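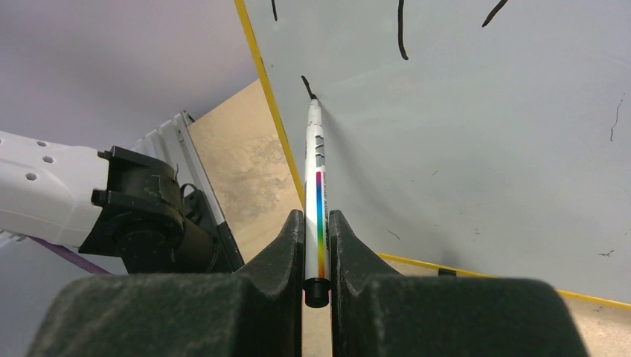 White marker with the rainbow stripe, black ink, on the board by the long bench.

28th November

Board and pen day. I've been putting this off since September and I'm writing it up while it's fresh, mostly for me, but Isamu asked for notes as well and Jayson will want to know why the cupboard smells of cleaning fluid.

The state of the board when I started: black marks along the top, a wavy one I can't put a meaning to, a faint scribble lower down on the right, a smudge below that, and the usual grey streaks where things have been rubbed out and never properly gone. I asked in the kitchen whether the wavy line was part of anything and got shrugs, so it's going. If it was your graph, I'm sorry, draw it again and put your initials on it this time!

First job was to find out which pens are worth keeping. The tin had got silly. I tipped the whole lot out on a sheet of newspaper and tried every single one with the same short slanting stroke, then a slow line, then a squiggle (the squiggle shows up a tired nib faster than anything, you get a pale patch at each turn). Cap back on, left lying flat for a bit, then the same again. Eleven went straight in the bin. A couple of the greens were borderline and I've put them in the jam jar for labelling boxes, where it doesn't matter much.

The rainbow stripe ones are fine, I'd buy those again. I like them a lot more than I expected to when Jayson came back from Drerkodville with the multipack. The black is a proper black and I can read it from the sink end of the room with my glasses off, which I can't say for the Zaltix ones we had before. Those go on grey and dry greyer. The Zaltix erasers are decent though, so keep getting those.

Then the wiping. I did the board in strips, left to right, and wrote down what I used on each:

- Strip 1, dry eraser only. Takes off the new lines, does nothing for the ghosts.
- Strip 2, damp cloth, then dry cloth. Better. Leaves a bloom if you don't dry it straight away.
- Strip 3, Golletel spray, left for a slow count of thirty, then cloth. Very good on the ghosts, smells like a swimming pool.
- Strip 4, writing over the old mark with a fresh pen and wiping both off together. Isamu's trick. I didn't believe him and I owe him a biscuit.

Strip 4 is slow, so no good for the whole board, but for one stubborn line it beats the spray. I tried it on an old bit of arrow that's been there as long as I've worked here and most of it lifted. There's still a shadow if you get your nose up to it and the light's coming in sideways.

I used over half of the 700 ml bottle of Golletel getting the board done, which is far too much, and I think the reason is that I was spraying the board and letting it run. Spray the cloth. I've written SPRAY THE CLOTH on the bottle in one of the borderline greens. Opened the window too, should have done that first.

Cloths: the yellow ones shed. I kept finding bits of fluff stuck in the ink and having to pick them off with a fingernail. The blue ones Isamu brought in are much nicer, they just need a wash before first use. Please don't use them on the bench afterwards, and please don't put them back in the drawer black – there's a bucket under the sink for the mucky ones.

Small thing I noticed while testing. If you press hard the line goes on thin in the middle with two darker edges, and that's the kind that ghosts worst. A light hand gives a flatter line and it comes off clean. I know that sounds fussy, but I did it several times over and it was the same each time. Jayson leans on a pen like he's signing a treaty, so, Jayson, this paragraph is for you.

Speed matters less than I thought. Slow strokes wobble more, obviously (mine do anyway), but they wiped off just as well as quick ones. How long the ink's been up there matters a great deal. Anything under a day came off dry. Anything from before the holiday needed the spray.

Price check, as I'd promised to look into a new board. Tsuchiya do a glass one in the size we've got now and they quoted me 52 a month on the hire scheme, or there's the enamel one to buy outright. The man on the phone said the enamel surface is good for 4,000 wipes, and I did ask him who had done the wiping and he laughed and didn't tell me. I don't think we need either yet. This one's dull in the middle but the edges are perfectly good, and if we stop leaving things up for weeks it should do us another year.

What I'd like us to try:

- Pens live flat in the tray now, the tin is for pencils.
- Dead pen goes in the bin, not back in the tray. (I know. I do it too.)
- Anything you want kept, draw a box round it and put your initials and the date inside.
- Proper wipe-down with the spray once a fortnight. I'll do the next one, Isamu after that.

Still to sort: the tray itself is a bit loose at one end and wants a longer screw, I had a rummage in the drawer and couldn't find one that fitted. Also need to order more black, as we get through it twice as fast as anything else, and maybe one red. We've got loads of blue. Please use the blue!

Isamu, the cleaning strips are still marked along the bottom rail with masking tape if you want to have a look before I peel it off. I'll leave it up until you've been in.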